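A visit to the Bolleck works open day, 2/9/18

I had meant to get there for the opening, but the bus took its time and then I stopped for a bacon roll (very good, and from a van run by a man who wanted to know all about my hat), so it was well past eleven when I finally went in. Amber Hulme was handing out badges at the front desk and waved me through with a map, which I promptly folded the wrong way and never got flat again.

The old packing hall is lovely. They have kept the high windows, and Dennis Bickerstaff, who started there as a lad, told us that 751 people once worked on the site, with 300 of them on the late shift. He showed us the label drawers, still full, and let the children stamp their own cards. I stamped one too, and I don't mind saying so.

From there we wandered upstairs to the carpeted rooms, where things were a good deal quieter and I could have stayed all afternoon. I do like looking into other people's boxes and bins! There is something very cheering about a few bright bits and pieces at the bottom of plain grey metal, and I spent far longer leaning over than was polite.
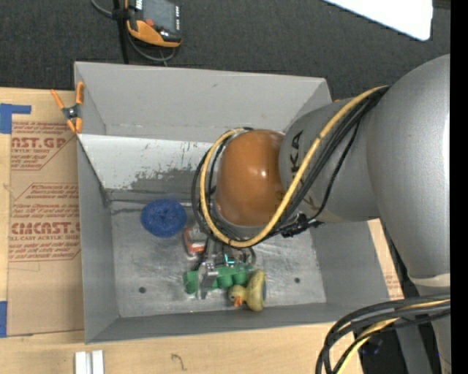 The grey bin on its wooden table, with the round blue one keeping to itself on the left.

My favourite was that deep blue, with its textured surface, though the green one with the rounded lobes ran it close. Alfie Tindall preferred the little red-orange and whitish-grey one and would not be talked out of it, so we agreed to differ and went to find the tea.

Tea was £2 with a slice of parkin, served in the canteen, and Yevhen Sydorenko kept the urn going for what must have been a very thirsty crowd. I came home with a tin from the shop and my stamped card. They are opening again in November, when the boiler house should be ready for visitors, and I have already put my name down.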